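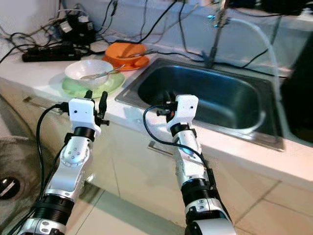

Issue 18

How to put a fill-level sensor on a street drain (and get readings you can trust)

I've now put level sensors into 40 gullies and catch basins around Carkbridge, and the first few I did badly. One fell in. One told us for a whole weekend that the street was under three feet of water, in glorious sunshine. So if your town or your neighborhood group is thinking of wiring up its storm drains, let me save you some of the wading.

This is written for small projects: a handful of drains, a radio network you can borrow or build, and a dashboard that a normal person can read. If you're doing a whole city you'll have engineers for this, and they'll want to argue with me, which is fine!

What you'll need

For each drain:

One ultrasonic distance sensor, sealed, with a narrow beam
One battery radio node (ours are LoRa, from a little outfit called Feltier)
A stainless bracket and four stainless anchors
Two cable glands and a short length of UV-proof cable
A tube of sealant, the kind rated for permanent damp
A folding ruler, a flashlight, a paint pen
A phone with your install form on it

For the whole job you'll also need one gateway somewhere high, and written permission from whoever owns the drains. Get the permission first. I mean it. In our case the curb inlets belonged to one department and the pipe under them belonged to another, and it took until March to get both signatures on one sheet of paper.

Step 1. Pick your drains

You'll be tempted to start with the drains that are easy to reach. Don't, or not only those. Ask the people who actually get wet. Ishbel Gourlay, who runs the street crew here, drew me a map on the back of a delivery slip with crosses on the corners where her trucks always end up in a storm, and that slip turned out to be far better than the official flood layer.

You want a mix: a few known trouble spots, the drain just uphill of each one, and at least one boring drain that never floods. The boring one is your sanity check. If it suddenly reads full on a dry day, you know to look at the equipment before you phone anybody.

Skip any drain where you'd have to stand in a live traffic lane to service it. You'll be back more often than you think.

Step 2. Test the radio before you drill anything

Take a node out of its box, switch it on, and put it in the drain on a piece of string with the grate back on top. Wait for it to send ten messages. Then go look at how many arrived.

I skipped this on my first street because the signal on the sidewalk was beautiful. Cast iron and wet concrete are not kind to radio, and a node that's perfectly happy at knee height can go completely silent two feet down. If you get fewer than eight out of ten, try mounting the antenna just under the grate, off to one side, and test again. If that's no better, you may need to move your gateway.

Ours started on the library roof and is now on the old grain tower at the end of Carnau Street. Kyung-tae Joo did the climbing (I don't do ladders over one story, that's a firm rule in our house) and we picked up eleven drains we'd nearly given up on.

Step 3. Measure the empty drain

This is the step people rush, and everything afterwards depends on it. Your sensor doesn't know how full the drain is. All it knows is how far away the nearest surface is. You have to tell it where the bottom is.

Clear the leaves and silt first. Then measure three things with the folding ruler, straight down from where the sensor face will sit:

Sensor face to the bottom of the basin
Sensor face to the lower lip of the outlet pipe
Sensor face to the underside of the grate (this one goes upward, so write it down as a minus)

Write them on the form and also on the bracket with the paint pen. Forms get lost. I've thanked my past self for that paint pen so many times.

Check the sensor's blind zone while you're at it. Most of these can't see anything that's very close to the face, and the distance is on the data sheet. If the water can rise into the blind zone you'll get nonsense at exactly the moment you care, so treat that height as your "full" mark and set the alert below it.

Step 4. Mount it

Hold the bracket against the wall on the side away from the inlet, so water pouring in doesn't fall through the beam. Mark, drill, clean out the holes, tap in the anchors. Point the sensor straight down. Straight, straight down! A few degrees off and the echo bounces from the wall, and you'll be looking at a lovely steady number that never changes whatever the weather does.

Gun-woo Yoo made us a little jig out of scrap with a bubble level glued on top. It cost nothing and cut our mounting time in half.

Leave a drip loop in the cable, so that water running along it falls off at the lowest point before it gets to the gland. Tighten the gland by hand, then a quarter turn more with the wrench. Seal around the anchors. Let it cure for as long as the tube says, however cold your knees are.

Then tie a safety line from the bracket to the grate frame. That's the lesson from the one that fell in.

Step 5. Set how often it reports

There's a trade here between battery life and knowing things in time. What we settled on:

Dry weather: one reading an hour
Level up by more than two inches since the last reading: one every five minutes
Back to within an inch of normal for three hours: return to hourly

The node takes its own measurement more often than it sends, so it can notice a quick rise without using the radio. If yours can't do that, go for every fifteen minutes all year and accept that you'll be changing batteries sooner.

Please don't report every minute. I tried it on one street and the battery was down to 59 percent before the leaves were off the trees.

Step 6. Turn distance into something people understand

Nobody on the street crew wants to read "456 millimeters." They want to know if they should get in the truck. So convert the distance to a percentage, with the outlet lip as zero and your full mark as a hundred, and then turn that into colors:

Green, below 40 percent
Yellow, 40 to 70
Red, over 70, or rising fast from anywhere

Add a fourth color, gray, for "haven't heard from this one lately." My first dashboard kept showing the last good reading forever, so a dead sensor looked like a healthy drain. It took Tín Dương about one minute of looking over my shoulder to spot that, and I'd been staring at it for weeks.

Step 7. Filter the silly readings

You will get silly readings. Spiders are the big one. They love a sensor face, and a web straight across it reads as a drain that's full to the brim. You'll also see leaves stuck on the beam, a floating drinks cup, and once, for us, a frog.

Take the middle value of five quick measurements and throw the other four away. That gets rid of most one-off spikes. Then add a rule that a drain can't go red unless either it's been rising over at least two reports or a neighboring drain is rising too. That second rule is what would have saved us from the sunshine flood.

Keep the raw numbers somewhere, though. You'll want them when you change your mind about the rules.

Step 8. Do the bucket test

Before you put a drain on the live map, pour water into it. Block the outlet with a plug on a rope, tip in enough to raise the level by a few inches, measure with the ruler, and compare. If the sensor and the ruler agree within half an inch, pull the plug and move on. If they don't, check the angle first, then your numbers from step 3. It's nearly always the angle.

(Do tie the plug to something. You can guess.)

Looking after them

Twice a year, lift every grate, wipe every sensor face with a soft damp cloth, and check the safety line. Go in early fall, ahead of the leaves, and again once the frosts are done. With two people we get through the lot in two days. Swap any battery that's under a third, even if the app thinks it'll last.

Note down what you find in each drain as well. After two rounds we could tell which basins silt up quickest, and Ishbel changed her cleaning route because of it, which was never part of the plan but has been the most useful thing to come out of the whole project.

A few questions I keep getting

Gil-soo Kang wrote from Bae to ask if pressure sensors would do the same job. They will, and they don't care about spiders, but they sit in the muck and need cleaning far more often. I'd use one in a deep manhole and nowhere else.

Can you use the same node in a trash bin? Yes, with a shorter range setting. Bins are easier in every way except smell.

Do you need a camera in there? I wouldn't. It drains the battery, it fogs, and people on the street start asking what it's looking at.

Next issue I'll go through the gateway setup, including the lightning arrestor I should have bought the first time.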